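Clevcombe Ribbed Surfaces
Data card and README, release 2

Summary

Clevcombe Ribbed Surfaces is a set of close views of ribbed and grooved household materials: door mats, corduroy covers, drawer liners, shelf matting and similar items. It was put together at Tirside for work on texture grouping and on lint and debris marking. Whole objects are rarely visible. Labels refer to the surface only.

Contents

surfaces/ – image files, grouped by tone (dark, mid, light)
labels.csv – one row per image
notes.txt – free-text remarks from the labelers
CHANGES – differences from release 1

The dark group holds 100 images. Mid and light are smaller and were not balanced against it.

Label fields

tone: dark, mid or light, judged on the ribbed area and not on any glare
rib_direction: horizontal, vertical or diagonal
rib_clarity: clear, partial or lost, recorded for the best-defined area
glare: none, small or large
specks: yes or no
speck_color: free text, blank if specks is no
material: free text, blank if the labeler could not tell

There are 13 permitted values in total across the fixed-choice fields and they are listed in the header of labels.csv.

Sample from the dark group 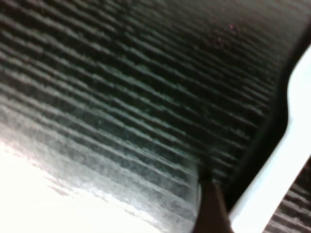
Dark ribbed surface. rib_direction: diagonal; rib_clarity: clear; glare: large; specks: yes; speck_color: pink; material: blank.

The material field stays blank wherever a texture could be read as felt, fiber or a coating of dust. Release 1 allowed guesses in this field. Byung-chul Sun removed them in July after the two labelers disagreed on most of the dark group.

Specks are marked yes even when there is only one and it is tiny. They are not sorted into lint, grit or thread. Faint color in the highlights, such as a green or teal cast, does not count as a speck and is left out of the labels.

Known problems

Glare hides the ribs in part of many images. No mask is supplied for these areas – crop them before measuring rib spacing.

Rib spacing has no physical scale. Pixel distances should not be compared between images.

Several light-group rows have rib_direction set to vertical where diagonal would be closer. Jasper Smits is checking these against notes.txt.

Use

Free for research and teaching inside Vevero and Kavanagh. Other users should write to the Tirside office before copying the files. Corrections to labels.csv should give the row number, the old value and the new value.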